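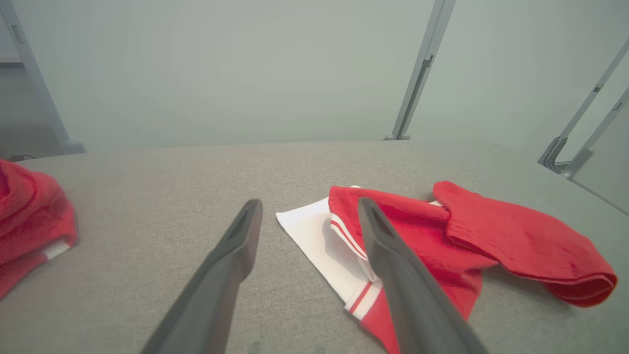 Luremov is looking for people who will try Flistum, our folding kit, and tell us what is good and what is bad in it. Flistum is a two-finger gripper with a wrist camera and the software named Shim. It is made for small sports clubs and laundries which have many team clothes to fold.

We have 434 places in this round. You don't need to know programming. You need a padded or cloth-covered surface, a normal power outlet and two free evenings per week until the end of January.

What you will do:
- set up the kit with our printed guide
- let it work on your own shirts and shorts
- write a short report each Monday, in your own words

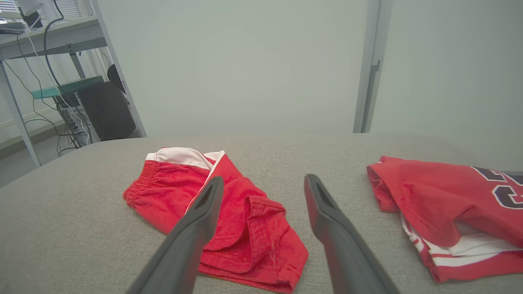
Flistum at work with red shorts and a basketball jersey.

We pay 100 euros for each report, and the kit stays with you after the test if you send all of them. Please do not apply if you only want to keep the kit. In the last round we received 2,444 applications and had to read every one.

Knitted clothes with elastic are still difficult for Shim, so we are especially glad to hear from basketball and volleyball clubs. Reports can be in English or Latvian.

To apply, write to Ona Ķēniņš at Luremov with the subject "Flistum test". Tell us what clothes you have and on what surface you will work. We answer to all letters, also when the answer is no.

Recent items
Shim update: slower closing of fingers
Kimolel spare finger tips are again in stock
Questions from the first Flistum round
Office hours in January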